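Section 6. First pick-up exercises

Read this section after the jaws have been fitted (section 4) and the trigger travel has been set (section 5). It applies to the hand-held Ravska gripper in its two-jaw form, used singly or as a pair. The same jaws go on the Wetar arm later, so anything you learn about grip here carries over.

6.1 Before you start

1. Check that every pivot pin turns freely. Work the trigger slowly through its full travel. If the jaws catch at any point, go back to 5.3.

2. Look at the pads. The ribs should run clean from edge to edge with no glue showing between them. Wipe them with a dry cloth.

3. Close the jaws on nothing. The pads should meet along their whole length. A gap at the top means the linkage on one side is a hole out. A gap at the bottom is normal on new pads and closes up with use.

4. Open the jaws fully and measure between the pads. You want 78 to 80 mm. Less than this and the wider items in 6.4 will not go in.

5. Clear your sleeves. Loose cuffs get drawn into the linkage.

CAUTION: Keep your fingers out of the slots between the arms while the trigger is moving. The slots narrow as the jaws close.

6.2 Choosing a work surface

Any surface will do as long as it is at a height where your wrist stays straight. We have used a bench, a kitchen table and the top of a bed. A soft surface gives a little when you press down, and this is kinder to the tips while you are getting used to the reach. A hard one shows up mistakes sooner.

Put the items in a shallow tray with raised edges. A deep box forces the jaws to go in upright and you will not be able to practise coming in from the side.

Note: Do not sort the tray or lay things out in rows. Tip the items in and leave them as they fall.

6.3 Picking up small wrapped items

1. Hold the gripper with the jaws pointing away from you and the trigger under your first two fingers.

2. Bring the open jaws down either side of the item. Stop when the tips are level with the middle of it.

3. Squeeze until both pads touch. Pause.

4. Squeeze a little more, lift by a hand's width and hold.

5. Lower the item and release slowly. If you let the trigger snap back, the item will be thrown to one side.

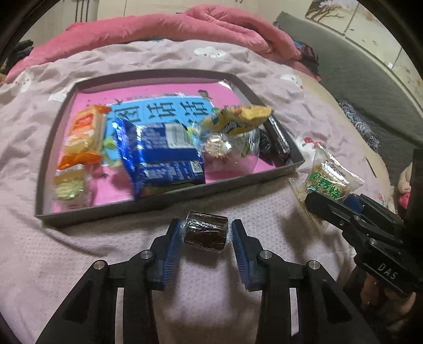

Twist-wrapped sweets are the best thing to begin on. They are light, they are cheap, and the film creases in a way that lets you see how hard you are squeezing. Start across the length of the sweet, with one pad on each twisted end, as with the brown one held over the tray. The film bunches at the blue pads when there is pressure on it, so watch the wrapper and ease off if the creases run in towards the middle. Once you can lift this way, turn the gripper a quarter turn and take the sweet by its body. This needs less force but the pads must meet it squarely.

If the sweet spins as it leaves the tray, one tip is higher than the other. Put it down and approach again. Correcting in the air hardly ever works.

6.4 Larger and slippery packets

1. Look for a crimped end or a corner that stands up. Take the packet there.

2. For a packet lying flat, press one tip down beside the edge and slide the other underneath. Close only when you feel the edge resting on the lower pad.

3. Lift the held end first and let the rest follow.

4. If the packet slides out, do not squeeze harder straight away. Move further in from the edge by a pad's width and try again.

Note: Puffed packets filled with air need a wide opening and a light squeeze. Stop if the seam starts to bulge.

CAUTION: The pads are bonded with Avotiņš contact glue, and the joint is rated here for loads up to 700 g. Do not lift anything heavier until the glue has had a full night to set — and do not go over the limit at all with a single gripper.

6.5 Using two grippers

Work with one hand at a time to begin with. Hold the first item up and keep it still while the second gripper takes hold of another. Only then move both. Keep the two sets of jaws at least a hand's width apart, as the arms swing outwards when they open and will knock against each other.

When passing an item across, the receiving jaws close first and the giving jaws open second. Count to 2 between the two actions.

6.6 Faults

Item drops straight away: pads dirty, or trigger travel set too short. See 5.4.

Item tilts to one side: one pad sitting higher on its jaw. Loosen, level and refit.

Jaws slow to open: return spring has slipped off its peg. Refit with long-nosed pliers.

Clicking from the linkage: pivot pin working loose. Stop and tighten before going on.

Pad lifting at the tip: remove it, clean off the old glue and bond again. Do not add fresh glue on top of old.

Spare pads and pins are kept in the Curnmont drawer, second from the top. Changes to this section go to Zane Stankevičius. Last revised 7th April.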